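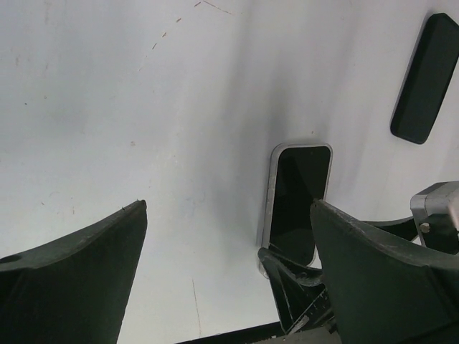 3.2 Slotting of small, high-value items

The second part of the study concerned where small boxed goods should be stored within the pick area at the Rurkham distribution centre. The site handles 2675 stock-keeping units, most of them held in carton live storage on the ground floor. Small electronics and accessories had until then been stored by supplier, so that fast and slow lines shared the same bays and pickers walked the full length of the aisle for most orders.

Three slotting rules were compared. Under the first (Supplier), the existing layout was kept. Under the second (Wokano), lines were ranked by weekly pick frequency and assigned to bays in order of distance from the packing bench. The third (Dima) used the same ranking but grouped lines that were often ordered together, with a minimum of 26 joint orders in the sampling period before two lines were treated as a pair. Both rules are named after the software modules in which they were first coded.

Each rule was run for 200 picking rounds drawn from the order history for July. Rounds were assigned to pickers in rotation, and no picker worked under the same rule for two consecutive shifts. Travel distance was taken from the handheld terminals, which log a position at each scan; distance between scans was computed along the aisle centre line. This understates travel slightly where a picker turns back to fetch a missed item.

Travel distance per round was lower under both frequency-based rules than under Supplier. The difference between Wokano and Dima was small and depended on order size. For single-line orders the two behaved alike, as would be expected, while for orders of four or more lines Dima gave the shorter route. Figure 4 plots the distribution of route length by order size for each rule.

Figure 4. Route length per picking round by number of order lines, for the Supplier, Wokano and Dima rules. Boxes show the interquartile range; whiskers extend to the fifth and ninety-fifth percentiles.

Congestion was a secondary concern. Placing the fastest lines next to the packing bench drew several pickers into the same two bays at the start of each shift, and waiting time rose under Wokano even as distance fell. Dima spread the fastest pairs over a longer stretch of shelving and was less affected. We did not model waiting time directly – the terminals do not separate waiting from searching – and the figures for it should be treated with caution.

Replenishment labour was not included in the comparison. Bays near the bench hold no more than 1000 units each, and fast lines therefore have to be topped up more often. Ofori's earlier work at the Asante warehouse found that this cost can cancel a good part of the saving in travel if top-ups are carried out during picking hours. At Rurkham they are done before the first shift, and the effect is likely to be smaller. It is taken up again in Section 5.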